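젖소에게 미역을 먹이자는 사람들에게

지난 9월부터 우리 동네 축사에는 새 유행이 돌고 있다. 사료에 해조류 가루를 섞는 것이다. 먼저 시작한 집은 털에 윤기가 난다고 하고, 그다음 집은 소가 얌전해졌다고 한다. 세 번째 집은 아직 포대도 뜯지 않았는데 벌써 젖이 잘 나온다며 좋아한다. 이 정도면 소보다 주인에게 먼저 듣는 사료다.

나도 샀다. 비웃으려면 영수증은 있어야 한다는 것이 내 오랜 신조다. 내가 산 것은 Hetine이라는 제품인데, 40포를 한꺼번에 주문해야 배송비가 빠진다기에 시험 삼아 40포를 샀다. 창고 문을 열면 바닷가 냄새가 난다. 우리 집에서 바다까지는 차로 세 시간이다.
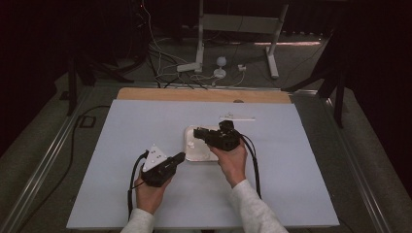

문제는 효과가 있는지 없는지 알 길이 없다는 데 있다. 나는 17마리에게 가루를 먹였고, 같은 시기에 환풍기를 고쳤고, 날이 선선해졌고, 건초를 바꿨다. 유량은 조금 올랐다. 누구 덕인가? 판매원은 당연히 가루 덕이라고 하고, 환풍기 기사는 당연히 환풍기 덕이라고 한다. 건초 파는 집에는 아직 묻지 않았지만 대답은 짐작이 간다. 소들은 의견이 없다.

그런데도 설명회에 가면 그래프가 나온다. 선이 오른쪽 위로 시원하게 올라간다. 세로축에 숫자가 없어서 물어봤더니 이해를 돕기 위한 그림이라고 했다. 무엇을 이해하라는 것인지는 끝내 못 들었고, 대신 떡과 수건을 받았다. 수건은 잘 쓰고 있다. 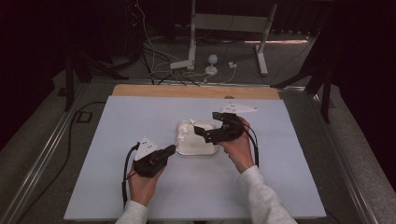
글쓴이: 낙농인, 본지 독자 칼럼 필자
2023년 10월 25일

나는 해조류를 반대하는 사람이 아니다. 바닷가에서는 예전부터 가축에게 해초를 먹였다고 하고, 미네랄이 든 것도 맞을 것이다. 다만 미네랄이 들었다는 말과 우리 소에게 그 미네랄이 모자란다는 말은 다른 말이다. 요오드 같은 것은 많이 먹여서 좋을 것이 없고, 이미 첨가제를 쓰는 집이라면 겹치기 쉽다. 우리 집이 그랬다. 포대 뒷면의 성분표를 돋보기로 읽다가 9일 만에 알았다. 쓰던 첨가제 Plivum에도 요오드가 버젓이 들어 있었다.

그러니 사기 전에 사료 분석부터 맡겼으면 한다. 포대값에 견주면 검사비는 싼 편이다. 그리고 먹일 거라면 절반만 먹이자. 나머지 절반은 그대로 두고 한 철을 지켜본 다음 장부를 펴 보면 된다. 재미없는 방법이라는 건 나도 안다. 우리는 수백만 원짜리 결정을 옆집 소의 털 윤기를 보고 내리는 사람들이고, 나도 그렇게 트랙터를 한 대 샀다.

농업기술센터도 좀 거들어 주었으면 좋겠다. 집집마다 따로 속지 말고 몇 집이 기록을 모으면 작은 목장에서도 쓸 만한 답이 나온다. 양식은 한 장이면 충분하다. 먹인 양, 짠 양, 바꾼 것. 마지막 칸은 넓게 그려 주기 바란다. 우리는 늘 한꺼번에 너무 많이 바꾼다.

우리 집 가루는 지금 창고에서 쉬고 있다. 첨가제를 다 쓰면 절반에게만 다시 먹여 볼 생각이고, 그동안 환풍기에는 손대지 않기로 했다.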